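Getting young skaters from local rinks to regional level
Project report, Sports Studies, second year
Group: Edileuza Falcão, Lindalva Rocha, Valdir Damasceno
Handed in April 2024

What we wanted to know: why so many junior ice dancers stop before their first regional event. Started with the Prustley rink as it was the only one that answered our emails. Bouzid said yes later, in October, so its numbers are thinner.

Method. Paper survey at both rinks plus a short online one. 583 forms back in total. Most from parents, fewer from skaters then we hoped. Three coaches interviewed, one by phone with a bad line, notes only.

Main findings so far – cost first, ice time second, no partner third. Girls wait a long time for a partner, 29 of the skaters at Prustley were on the list when we asked. Several had gone over to solo dance and liked it. Early mornings came up a lot too, mostly from parents who do the driving.

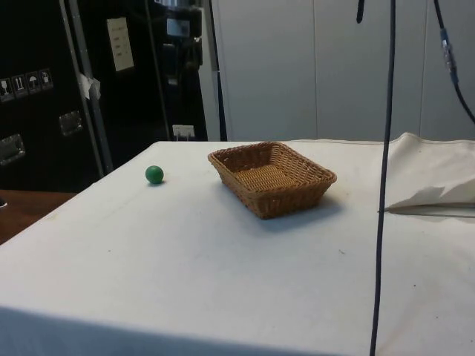
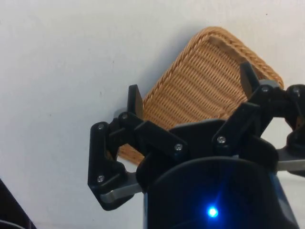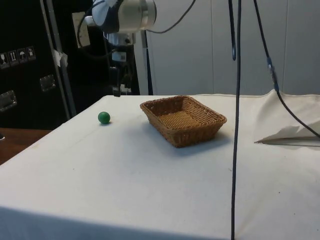

Thandeka Venter read the draft and wrote back that we were too quick to put cost at the top. In her view parents tick cost because it is the easy box, and the real trouble is that the test dates clash with school exams. She also wanted the solo dancers kept apart from the couples, as they drop out for other reasons.

Fair point. Went back to the forms and split them. Exam clashes do show up in the comments, mainly in the 14 to 16 group, but we never asked about it directly so can't give a proper figure. Solo skaters now have their own table (appendix B).

Costs. Boots and blades, lessons, ice fees, dresses, travel. One family at Bouzid worked theirs out for us and got to 3797 pounds for the season, with second-hand boots. Not typical maybe, only one family sent full recepits.

Problems. Survey too long, page two often blank. Question 6 was worded badly – "regular partner" meant different things to different people. No boys answered at Bouzid at all.

Still to do: second coach interview to type up, check ages in appendix A, ask Prustley for last season's test list.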